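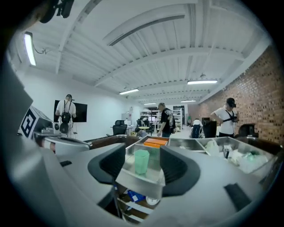 ## Can a machine do the boring jobs yet? A thread

**1/** Short answer: sort of, slowly, and please don't give it a plastic bag.

**2/** I've been following this stuff since April, mostly because I run the back counter of a small shop and would love to never tidy a tray again. Cups, packets, boxes, bags. It never ends!

**3/** A cup is the easy bit. It's stiff, it stands up, it stays the shape you left it. Two fingers either side and up it comes. A box is nearly as good if you can get at the edges.

**4/** Clear bags in a heap, though... where does one stop and the next one start? I can't always tell and I've got eyes and 9 years of practice. My fingers sort it out by feel (and a bit of swearing).

**5/** Steel trays don't help either, all those dividers to bump into. Lovely to wipe down, horrible to reach into with anything chunkier than a hand.

**6/** Flusa put out a clip of their arm sorting a drawer and everyone sent it to me. Very smooth! Then I spotted it was sped up 5 times. My nan could beat it at normal speed.

**7/** Mundia reckon theirs has learnt from some 200 hours of people doing chores with hand-held grippers. I like that idea much more than programming every move. People are good at bags.

**8/** Would I buy one? At £1279, for cups and boxes only, I'd think about it. For the bags I'd still be standing there myself, so what have I saved?

**9/** If yours can pull one bag off a pile without bringing four with it, send me the video. Normal speed please.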